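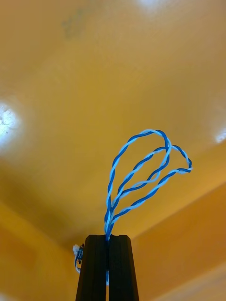 Twisted pair, blue on blue, in the gripper at our Valtbridge shop.

Wanted: people who can coil a cable and stay polite about it

Calado is looking for 22 paid participants for a study of small, dull jobs that machines are supposed to have taken off our hands by now. Ours can play a respectable game of pick-up-the-block. Give it a length of wire with a plug on one end and its career prospects dim considerably.

We have logged 500 attempts at sorting, coiling and putting away loose cables. A person had to step in on 497 of them. Fulgencio Rivas, who wrote the grant application, prefers to talk about the other three.

What you would do: one visit of four hours, with a proper lunch break. You'll coil cables, pair socks, bag up screws and fold dish towels at a bench while we record your hands. After that you'll steer the gripper through the same chores with a hand controller. Most people get slower and start talking to it. Both are fine.

Who we want: adults 18 and over who do this kind of thing at home or at work. Stockroom, repair counter and hotel laundry experience is very welcome. Engineering degrees are tolerated. You need to be able to sit at a bench and use both hands, and please leave rings and bracelets at home.

Pay is by the hour, same rate for everyone, and bus fare from Wodavbridge is covered. If you quit halfway you still get paid for the time you were here. The machine gets nothing either way.

To apply, send a few lines about the chore you would most like to hand over to Judite Garcia at the Calado front desk by 21 June 2022. Questions about recordings and consent go to Rohani Chin. No résumés, please.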